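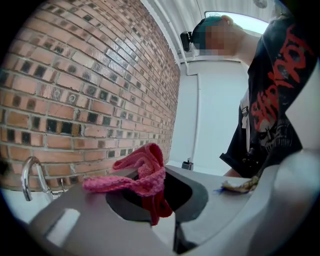
Utility room, brick wall behind the sink. A pipe or conduit runs along the ceiling seam.

Flurkedum
Looking for opinions on sealing the brick behind this sink. The lower courses near the counter look worn and a bit stained. The upper ones have a sheen, so I assume an old coating up there that either wore off lower down or never reached that far. I don't have any records for the wall. Plan is a penetrating silane/siloxane on the bottom four courses, then a bead of silicone where the brick meets the gray surface. Budget is 100 dollars.

Fekach
Don't put a penetrating sealer over an unknown film. It won't absorb. Do a water drop test first, one drop on a low brick and one on a high one, and time both.

Betancur
Disagree on the penetrating type in general. Behind a faucet you want something you can wipe. I used a water-based acrylic on mine, two coats, and it has been through some 72 months of daily use. Touched up once.

Fekach
Acrylic on a wall with moisture coming from behind will turn cloudy and peel. Is this an exterior wall?

Flurkedum
The faucet wall is interior. The one with the small high window is exterior. Tried the drops at 7 a.m. Low brick went dark in under a minute, high brick beaded.

Fekach
Then the top is coated and the bottom is bare, or close to it. Your original plan is fine for the low courses. Stop at a mortar line and mask it.

Tadport
Are the blackened bricks soot or just how they were fired? Soot needs to come off before any product goes on.

Flurkedum
Fired that way as far as I can tell. White rag comes away clean.

Betancur
You will see the line between the matte and glossy courses. I would strip the top and do the whole wall the same.

Jhosep Ccori
Stripping was quoted to me at 1,196 for a wall not much bigger than that. Leave it. Also check the base of the faucet before you caulk — a slow leak there will stain low brick and no sealer fixes it.

Flurkedum
Dry paper towel around the base overnight, will report back.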